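Projet Skornulden, atelier de tri et de conditionnement de Canumwood
Rapport d'avancement adressé à la fondation Schnyder
Rédaction : Veronika Haslinger

La cellule de tri est en service depuis mars sur une des deux lignes. Elle prend en charge la dépose des petites pièces dans les plateaux, que l'équipe faisait à la main. Les références souples restent traitées manuellement.

Chaque nouvelle tâche est préparée en simulation avant de passer sur la ligne. Kamlesh Awasthi a constitué une bibliothèque de 138 situations, avec des objets de formes et de couleurs variées, posés dans un plateau ou à côté. Les opérateurs en proposent eux-mêmes depuis avril.
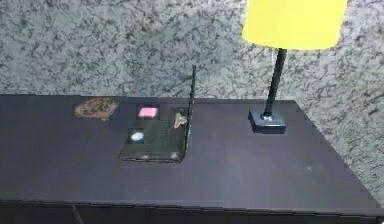
Que deviennent les personnes qui faisaient le tri à la main ?
Les 4 postes concernés sont maintenus. Trois opératrices suivent la formation à la conduite de cellule, la quatrième personne a demandé à passer au contrôle final et y travaille depuis mai.

La formation totalise 397 heures à ce jour, prises sur le temps de travail. L'équipe signale moins de gestes répétitifs, mais aussi davantage d'attente devant l'écran et des arrêts qu'elle ne sait pas toujours interpréter. Une fiche des messages d'erreur en français a été demandée à Griltberg, notre intégrateur. Nous ne l'avons pas encore reçue.

Le budget matériel est respecté. Le poste formation sera dépassé si la deuxième ligne démarre en septembre comme prévu. Nous demandons donc à reporter sur ce poste le solde des frais d'installation.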